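**Left jaw lets go on thin stuff - handheld grippers, pair**

**triin_g** - 2019-06-30

Posting this for the record and to see if anyone has had the same. We run handheld grippers in pairs for tidying and trash tasks. The left unit has started releasing on thin material. You hold the handle closed, the jaws look closed, and a bag or a wrapper slides out anyway. Hard objects are fine.

Last batch was 684 takes and I had to throw out 10 for drops, all left hand. The right unit has dropped nothing. Pads were changed in April on both.

Triin Grīnberga

**dundik**

Worn pads. Wipe them with alcohol, and if that doesn't help, replace them. We swap at 600 takes and never think about it.

**triin_g**

Tried both. New pads on the left, same slip the same afternoon. I also swapped pads left to right and the fault stayed on the left.

**farnura_bench**

Then it isn't the pads. Check the pivot screws on the linkage. If one backs out even a little, the fingers close out of parallel and touch at the tips only. A box won't care, a plastic bag will. What does your work look like, mostly rims and bags?

**triin_g**

Both. Toys and packets off a plaid blanket, the mesh basket held by the rim, then the trash bag job.

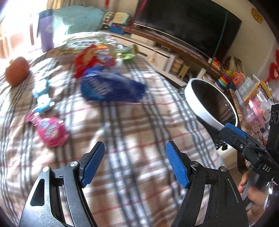
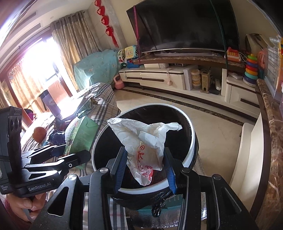 **eselo**

Is it safe to keep recording with a jaw that slips?

**farnura_bench**

For soft, light items it is safe enough, but stop using it for glass, anything hot, or anything held above someone's feet until the linkage has been checked.

**dundik**

I'd go further and pull it from all work. A slip you know about is one thing. The bigger problem is the takes where it slipped a little and the item stayed in. Those are in your data now with the width reading wrong.

**triin_g**

I don't agree that the reading is wrong. I checked it against a gauge block and it matched on both units.

**dundik**

A gauge block is hard. Load it with something thin and check again.

**giang_au**

Had this on one unit last year. Paper test: close the jaws on a strip of paper, pull from the top edge, then from the bottom. If it holds at one and slides at the other, the fingers aren't parallel. Ours was the middle screw. Threadlocker and a quarter turn, good for 2000 closes after that - then I stopped logging it.

Don't overtighten. The jaw gets stiff and people start squeezing harder to make up for it.

**triin_g**

Did the paper test. Holds at the tip, slides right out lower down. Right unit holds at both. One screw on the left linkage turned with two fingers, so that's my first suspect. Threadlocker is on now and I'm leaving it overnight. Will rerun the bag task before I put it back in the kit.

**dundik**

Fine, not pads. I'd still flag the batch.

**triin_g**

Flagged the left-hand bag takes. The rest stay in.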